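Issue 39: Reported block-pushing success rate does not hold up on our bench
Project: Curkside
Component: language-conditioned pushing policy / evaluation
Status: Reopened
Priority: Medium
Reporter: Benvinda Quintela
Opened: September 16, 2025

Summary
The method note for the Lulano policy claims it follows open-ended pushing instructions ("move the blue cube to the green star") and that it does so because it reads the sentence. I don't believe the second half. I can get most of the way to the reported success rate on our table with the sentence scrambled.

Expected
Scrambling the words of the instruction should hurt success badly. If the policy is told to push the wrong block, it should push the wrong block.

What I see
Success drops a little. The arm still goes to a block that makes sense given the starting layout, and it often goes to the one the original sentence named, which it was never given.

Setup
Arm with the plain rod tool, maple board bolted to the perforated table, standard block set. Policy checkpoint as released, no fine-tuning. The evaluation list is the 557 instructions that ship with the Avitz logging package. I did not write any of them and did not remove any.

Log

Entry 1
Ran the full list as shipped. Result is close to the note. No complaint there, and I want that on record before the rest of this.

Entry 2
Same list, same starting layouts, words shuffled inside each sentence. Expected a collapse and did not get one. Checked that the shuffled text was reaching the policy and not a cached embedding of the old one. It was reaching it. Cleared the cache anyway and reran a slice. Same behavior.

Entry 3
Reply from the maintainers: shuffled words still contain "blue" and "cube," so a bag-of-words reading would be enough. Fair point. That is still a weaker claim than the one in the note, which talks about the policy understanding relations like "left of" and "between." Closed by maintainers as working as intended.

Entry 4
Reopened. Replaced every instruction with an empty string. If bag-of-words were the whole story, this should have killed it. The arm still made a sensible-looking push in a large share of runs, and the choice lined up with the removed sentence more often than I can put down to luck. Something in the starting layouts gives the answer away.

Entry 5
Went through the layouts by hand. In the shipped list, the block to be moved tends to start near the tool, and the destination tends to be the nearest block of a different color. My guess is that whoever labeled the data watched a push first and wrote the sentence second, so the sentence describes whatever was convenient. A policy that learned "shove the closest thing toward its neighbor" would score well here without reading anything.

Entry 6
Suggested by the maintainers: rule out a perception fault before blaming the list. Swapped to the Ardeleanu calibration, re-zeroed the tool tip, repeated the empty-string test. No change worth reporting. I don't think this is a camera or calibration problem and I would like to stop spending bench time on it.

Entry 7
Built 4 conflict layouts. In each one the tool begins beside a block the instruction does not mention, and the named block sits well away from the group. Told to move the green cylinder, with the tool beside the blue cubes, the policy should leave the cluster and travel to the left side of the board.

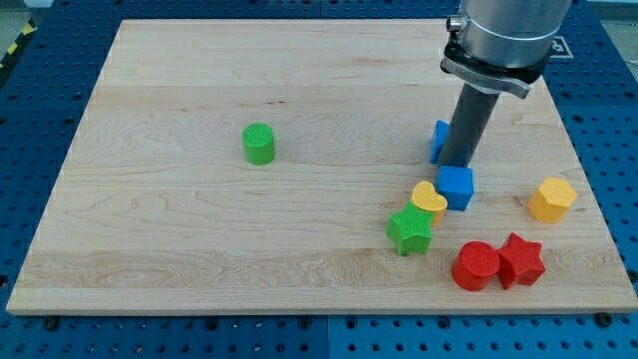 Conflict layout, rod at the front blue cube, green cylinder off on its own to the left.

I ran each conflict layout with the correct sentence, the shuffled sentence and the empty string. The correct sentence beats the other two, so language is doing something. It does not beat them by anything like the margin you would expect from reading the note. The weakest cases are the ones where the wanted block is farthest from the tool. Relational wording ("below the heart") made no difference I could separate from noise, and I would not trust so few layouts to show a small one either way.

Entry 8
Maintainer asks whether the conflict layouts are "out of distribution" and so unfair. Maybe. But the note uses the word "open-ended" in its title, and a block sitting by itself on the far side of the board is not an exotic request. If the method only works when the target is already next to the tool, the note should say that.

Requested changes
- Report the empty-string and shuffled-word baselines next to the main number.
- Publish tool-to-target distance for every starting layout in the list.
- Add conflict layouts to the standard evaluation, written by someone who has not seen the demonstrations.
- Drop the sentence about spatial relations until there is a test for it.

Workaround
None for the policy. For anyone comparing their own model on this list: run it with no instruction first and subtract your optimism accordingly.

Still open
Whether retraining on shuffled layout/sentence pairs fixes the shortcut or only hides it. I have not tried it. The January checkpoint might behave differently; I was told it would be shared and have not received it. Leaving this assigned to me until it arrives or the note is corrected.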